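PRESS RELEASE
For immediate release
Drullmont, 19/05/2020

Drullmont Film House brings "Didance" home with a free online season of Edet Valley musicals

The full-length version of the best-loved film ever made in the Edet Valley will be shown to the public again, and this time anyone with an internet connection can watch it. Drullmont Film House is thrilled to announce Songs from the Edet, an online season of 11 films from the valley's old song-and-story cinema, led by the complete 207-minute cut of "Didance."

The season opens today and stays up for 30 days. All of the films are free to watch, all have new English subtitles, and no account is needed.

For readers who have never come across it, "Didance" is a big, generous, tuneful picture about a traveling theater company that gets stuck in a mill town when the river rises. The company has no money and the town has no theater. What follows is a love story, a family quarrel, a court case over a stolen melody and a very long wedding (the wedding alone runs to most of a reel, and we would not lose a second of it!). It was made by the small Cikar studio on the east bank of the Edet, with painted sets, borrowed costumes and a chorus drawn largely from the mill's own workforce.

Most people who know the film know it in a much shorter form. The cut that went around the country, and later turned up on television, dropped the court case, two of the songs and the whole part of the heroine's aunt. Fans have been arguing over the missing scenes ever since. Did the aunt forgive her brother? Who wrote the tune? The long version answers one of these questions and makes the other a good deal more complicated.

HOW THE LONG VERSION CAME TOGETHER

The restored film draws on three sources. Picture for the greater part of the running time comes from a studio print held in our own vault. The missing scenes come from a 16 mm reduction print made for touring shows, which was kept in a school in the upper valley and used for many years at end-of-term evenings. The sound for the two lost songs comes from a separate set of studio tapes.

The join between the two prints can be seen. The touring print is softer and has more grain, and there are places in the courtroom scenes where old scratches run through the picture. Our restoration team chose to clean what could be cleaned and leave the rest alone. Faces were never sharpened by computer, and no color was added to the black-and-white prologue.

"We watched the aunt's big scene for the first time with the sound turned up far too loud, and the whole room clapped at the end of it," said the head of programming at Drullmont Film House. "She has four minutes on her own with a ledger and a lamp and she steals the picture. How anybody ever cut that is beyond me."

A QUESTION OF BORROWED TUNES

"Didance" has a stolen song at the center of its plot, and that makes it a fine starting point for one of the liveliest subjects in popular film: who took what from whom. Movie fans love to spot a familiar plot or a familiar melody, and our own audience is better at it than most. Our letters page has been running on the subject for years.

The season takes the question seriously and has fun with it too. Three of the films are shown in pairs with an older picture that they plainly learned from. "The Ferry Bride" sits next to "Lantern Boy," which used the same river crossing, the same misunderstanding over a letter and, for a few bars, the same flute. "Second Monsoon at Edet" follows the film it was sold as a sequel to, though the two share nothing apart from a house and a dog. Each pair comes with a short essay setting out the likenesses scene by scene, so that viewers can make up their own minds about where homage ends and helping yourself begins.

We have also printed, for the first time in English, a group of reviews from the valley's film magazine of the day. They are sharp and very funny. One reviewer liked "Didance" so much that he went back to complain about a single hat. Another gave his whole column to proving that the wedding song came from a hymn, then admitted in the last line that he had been humming it for a week.

WHAT ELSE IS IN THE SEASON

Beside the big musical, the program has a good mix of moods. There are two comedies, one of them about a postman who reads everybody's mail aloud, and a ghost story with the gentlest ghost in the movies. There is a thriller set almost entirely on a night train. "The Indigo Account" is a family drama told by three sisters who agree on nothing, and it has the best acting in the whole group for our money. The shortest film in the season is a backstage piece shot at the Cikar studio itself, showing the painters at work on the mill street set while the chorus rehearses beside them.

The studio closed long ago and the east bank site is now housing, but the mill street can still be walked on screen. Look out for the bakery sign, which turns up in at least four of the films under different names.

TALKS AND LISTENING NOTES

Every film comes with a recorded introduction, kept short and free of spoilers. Longer talks sit on their own page for anyone who would like to go deeper. Subjects include the playback singers of the valley, the life of a touring print, the art of the painted backdrop, and how to write a fair review of a film you have loved since you were small.

That last talk grew out of our writing group, which has moved online along with everything else we do. The group welcomes new members of any age. During the season it will publish reader reviews of all the films on the Drullmont Film House website, with one rule: say what you saw before you say what you thought of it. Reviews can be any length. Last season's favorite was a single paragraph on a slamming door.

We would love to hear from families in the valley too. If your mother danced in the wedding, or your uncle painted the bakery, please write in. Several names in the chorus are still missing from our credits list, and it would be a joy to fill them in.
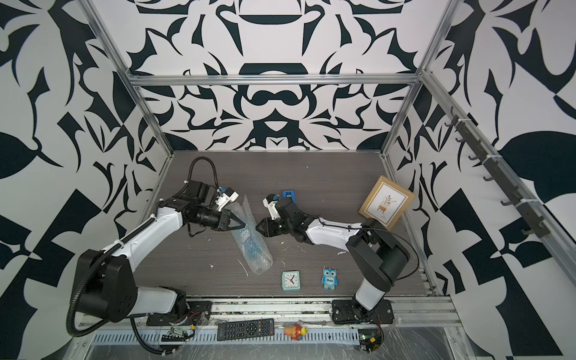
Two robot arms and a bubble-wrapped plastic bottle at a patterned workcell.

MUSIC FROM THE FILM

The two lost songs will be offered as free recordings on the season page, along with printed words in the original and in English. The first, a duet sung across the flooded street, is already a great favorite in our office. The second is the aunt's song, and it is best heard in its place in the film before you play it alone.

Singing groups, schools and dance classes may use the word sheets for home practice at no charge. A piano arrangement of the duet is included, set in an easy key.

HOW TO WATCH

The films are on the Drullmont Film House website, under Songs from the Edet. They play on computers, tablets and most phones. English subtitles are on by default and can be switched off. Captions for deaf and hard-of-hearing viewers, with full song words and notes on the music, are offered for every title in the season.

"Didance" can be watched straight through or in two parts, with the original intermission card in place. We do recommend taking the intermission. The studio put it right after the river breaks its bank, and ten seconds into the second half you will be glad you had a cup of tea.

Viewers on slow connections can pick a smaller picture size from the menu under the player. The sound is the same at every size.

WHAT THE PROGRAMMERS SAY

"People think of these films as something their grandparents liked, and their grandparents were right," said the head of programming. "They are warm and they move fast, even the long ones. The songs tell you something about the story every single time. I have seen 'Didance' more often than I would like to admit and I still don't know which way the judge is going to rule."

The season's subtitle editor added: "The jokes were the hard part. The postman film has a pun in nearly every line, and half of them are about rice. I am proudest of the ones that made my sister groan."

FOR EDITORS

Stills from "Didance," "The Indigo Account" and "Lantern Boy" are available on request, together with the full program and the magazine reviews in translation. Preview links for critics can be sent the same day. Members of the programming team and the restoration team are glad to give interviews by phone or video.

Please credit stills to the Drullmont Film House collection.

ABOUT DRULLMONT FILM HOUSE

Drullmont Film House is a movie theater, archive and library in the center of Drullmont. It collects and shows films made in and near the Edet Valley, and holds the surviving prints, posters, song books and set drawings of the Cikar studio. The building is closed to visitors at present. The library desk is still answering letters and emails, and research requests are welcome.

Press contact: Press Desk, Drullmont Film House

ENDS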